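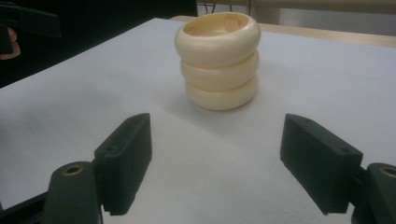

I have come to believe that a home robot should be slow, and that the people building them in spare rooms and shared shops ought to stop apologizing for it. We started ours in February at the Bretcombe workshop, and for a long while all I wanted was speed – I suppose everyone does, after watching the factory machines.

Jarmila Murín talked me out of it, bless her, over a great many cups of tea. She asked what I would do with the seconds I saved, and I had no answer at all! With a gripper closing gently you have time to see a pad touch before its partner, or a screw that wants another quarter turn, and you learn your own machine the way you learn an old car.

So we set the closing time to five seconds and left it there. My friends at the Vogler club think that is silly, and they may go on thinking so. I would still take a patient machine over a quick one in my own kitchen, any day.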